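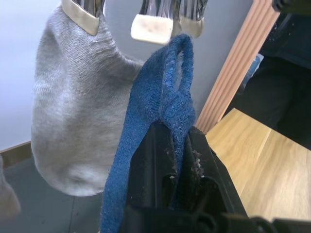 Grey sock on a clip, blue sock in a black gripper.

I've been building electronics and mechanical kits with my two children for years, so when the Zindlow crystal radio kit turned up in a clearance bin I knew more or less what I was in for. The box promises "3000 hours of listening, no batteries ever!" I would like to meet the child who has managed 34 minutes.

Let's start with what you get. A cardboard tube, a reel of enamelled wire, a diode, an earpiece, a few spring terminals and a base with numbered holes. Zindlow calls this a 2-in-1 set, the second project being the same radio with the aerial moved to a different spring. I don't count that as a project.

The instructions are the weak point. You're told to wind the coil "evenly and firmly" with no mention of how many turns, and the drawing shows a tube with the wire going the opposite way to the one in the text. We wound ours by the drawing. There's also nothing on scraping the enamel off the ends, and that catches out every beginner. If you don't do it, nothing works and you'll blame the diode. A bit of fine sandpaper in the box would have cost them pennies.

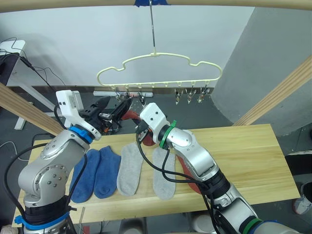 Then there's the aerial. The kit includes a short length that wouldn't pick up a station if you lived under the mast. We added a long run of bell wire out of the bedroom window and an earth to the radiator pipe, and after tea, once it was getting dark, we did hear something. Speech, very faint, possibly a phone-in. My daughter listened for a bit and said it sounded like a wasp reading the news.

I had the older Karden version as a child, and I dug it out of the loft to compare. Its coil came ready wound and it had a proper tuning knob – the Zindlow has a strip of brass you slide along and hope. The Karden was louder too, on the same wire and the same earth.

The parts code on the Zindlow base is 1293, in case you need to order a spare earpiece. We did. The first one was dead in the packet, and the replacement took most of October to arrive.

Fine at clearance price if you already have bell wire, sandpaper and some patience. At full price I'd leave it on the shelf and look for a second-hand Karden.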